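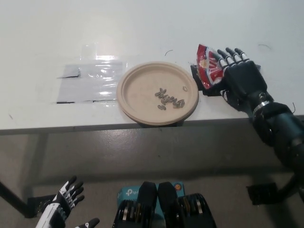
Striped sunflower seeds on a molded fiber plate, with a snack bag alongside.

Seed Night Comes Back to Idcombe This November

Get your snacking fingers ready, Idcombe! The Andemwood Hall seed tasting is back this November, and this time there are 15 kinds of sunflower seeds to try, from plain roasted to dill, smoked paprika and a honey one that had people going back for thirds last year.

The evening is the work of Adelmo Palumbo, who grew up cracking seeds on his grandmother's porch and still thinks they beat popcorn any day of the week. He started the tasting with a few neighbors and one long table. Last fall 300 people came through the door, and the line for the salted stripes went all the way to the coat racks.

The setup is as simple as ever. You pick up a round plate at the entrance, shake out a small pile from whichever bag looks good, and keep your shells to one side so you can see what you've got left. Plates are molded fiber again and go straight in the compost with the shells (no napkins or wrappers in that bin, please). Empty bags have a bin of their own by the kitchen door.

New this year is a table for beginners. If you've never managed to split a seed with your teeth and get the kernel out whole, Palumbo will be there from 6 p.m. to show you how. "Put it in on its edge, bite gently, and let your tongue do the rest," he said. "Kids pick it up in five minutes. Their parents take a little longer."

There's also raw seed for the garden crowd! Flistden Growers is giving away 1,000 small packets of a tall striped variety that did wonderfully along the Mill Lane fence this summer, where the biggest heads were wider than a dinner plate. Save them somewhere dry and plant after the last frost.

Omerović Bakery is bringing seeded rye, both sliced and in whole loaves, and it sold out early last time, so don't hang around too long at the dill table.

Doors open at 5:30 p.m. Entry is free, and unsalted seeds will be on the table nearest the stage.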